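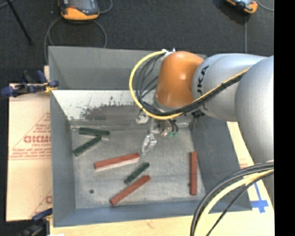 Sestbridge Handling Group, bench notebook

June, open day. Written up the same evening, from the sheet by the bin and what I remember.

Doors at 10:00. Dalibor ran the cell and I did the talking for the first half, then we swapped. The bin job was the one we agreed on with Skarko: green and red bars on the floor of the gray bin, any angle, arm picks them out one at a time. Visitors got to rearrange the bars between runs with the arm parked. Most of them pushed bars up against the walls, or laid one over the end of another, to see if they could fool it.

Counts for the day: 100 pick attempts logged, 14 missed. Of the misses, most were bars close to a wall and nearly parallel to it. The finger comes down, touches the wall side and backs off. Same thing we saw in May, so no news there. Bars out on the open floor at a diagonal were fine in either color.

The red ones gave slower detections than the green. Dalibor thinks it is the overhead lights on the side faces. I would rather check the threshold file first. It was last touched when we still had the old bars.

Cycle time: I had promised people "up to 12 seconds" on the handout and we stayed under that except when it retried. Change the handout anyway, it reads like a guarantee.

Cables. The yellow one and the black bundle swing out wide beside the orange joint cover when the arm reaches down into the bin. Nothing caught, but a man from Pendex asked about it twice and he had a point. Cyrill Auer wants another tie at the lettered link before we run at full speed again. Leave enough slack for the wrist. Last time it was tied too short and we got a fault on the third pick.

Clamps on the left side of the bin held all day. The bin floor is getting scratched up and the scuffed area on the back panel is big enough now that I want to try a run with it masked in software, and one with a plain liner, and compare.

Questions I could not answer: payload with the hoses on, and whether the Urban controller software would talk to this setup. Dalibor is writing to them.

Visitor count at the door was 69. Arm hours at shutdown 1790, entered in the service log.

To do: cable tie, threshold file, liner test, new handout. Blue tape stays down on the table until Cyrill has remeasured.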